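**Sorting the junk drawers, a thread.** May 22, 2020

1/ Okay, it's happening. Two drawers, one old shoebox and a paper bag of odds and ends that moved with me from the Jarklow apartment and never got opened. All of it gets sorted today and I am SO ready.

2/ The plan comes from Marichka Kostiuk, who did her whole hallway closet this way last November. Small open bins, one color for each kind of thing, and a divided tray for anything that likes to tangle. You pick up one item, you give it a home, you move on.

3/ I love a divided tray so much. Mine is orange with square cells, and I'd put it up against any fancy drawer insert. Coiled stuff goes in a cell and stays there! It doesn't crawl over and hug the batteries.

4/ Bins are white, red and green. I wrote the categories on a sticky note and then changed them almost right away, so don't take mine as law. Right now it's:
- white: little hard bits (caps, clips, feet off old gadgets)
- red: things that belong in another room
- green: keep, use this week
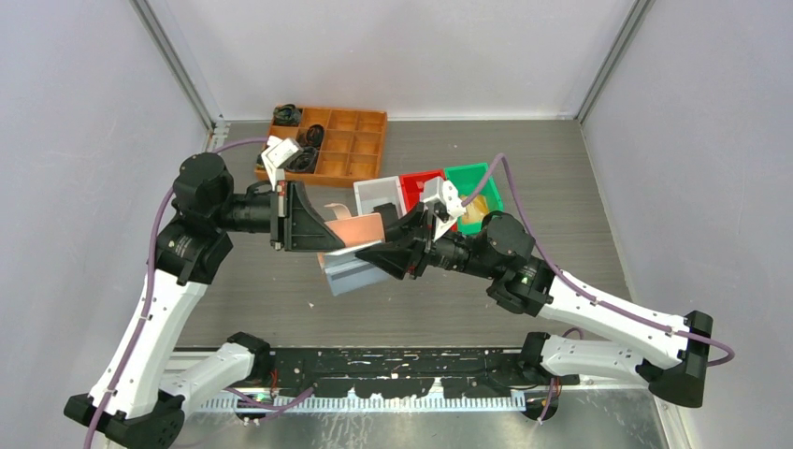

5/ The red bin is the one I'd fight for. Before I had it, I'd find a screwdriver, walk it to the garage, see something in the garage, and there went my afternoon. Now it waits in the bin and everything goes on one trip at the end.

6/ Ehsan Soltani asked in the replies if you need to buy bins. No! Cut-down milk cartons are great. Yogurt tubs are great. I'd just keep them low and open, so you can see in without picking them up.

7/ Stuff I've pulled out of drawer one so far:
- 17 rubber bands (fourteen still stretchy)
- a spare key to the Clinley place, which I gave up in 2016
- half a deck of cards
- a bike light that works!!
- a takeout menu from Shahbazi, and now I want lunch

8/ Lunch was had. Shahbazi still does the rice with the crispy bottom. Back to it.

9/ Next up is flat and floppy stuff - cloth, ribbon, paper, anything that folds. I used to stack it and the stack would slump over by dinner. Lise Sandhu told me to fold narrow and store it on edge, like files, and my drawers have been better ever since.

10/ The trick is to fold in thirds the long way first, then pleat it down. If you've got two colors together, let one show along the side. Then you can tell what's what from above and you're not digging.

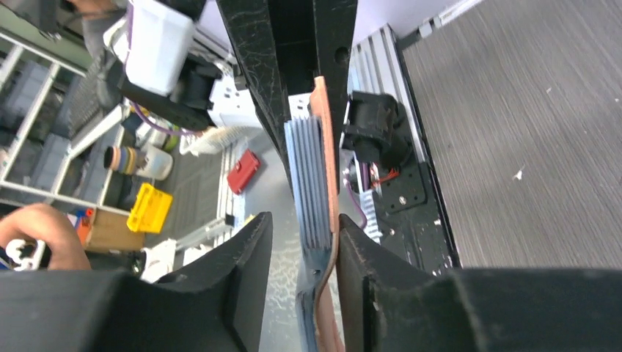 11/ Thin stuff holds a pleat so much better than thick stuff, by the way. Thick felt just springs back at you. For that I roll it and use one of the tray cells.

12/ Also, keep a scrap envelope going. Snips, corners, ends of ribbon. I had a sandwich bag of them and when Bahman Bakhtiari's kids did their paper garden on the porch they used up every last piece. Best thing that ever came out of my desk.

13/ Drawer two is mostly cords. I am coiling them over my hand, nothing clever, and a twist tie if they fight me. If I can't name what it plugs into, it goes in the donate box. I kept a printer cable for a printer I left in Rumasex. No more of that!

14/ Babak Taheri wants to know how long this takes. Drawer one was 50 minutes, and that's with me stopping to test every pen. (Most pens: dead. One green gel pen: perfect, I'm thrilled.)

15/ Shoebox is next and I think it's all photos and buttons, so that could slow me down. If you're doing a drawer today too, post your weirdest find under here. I want to see the keys to nothing and the mystery screws. Going back in!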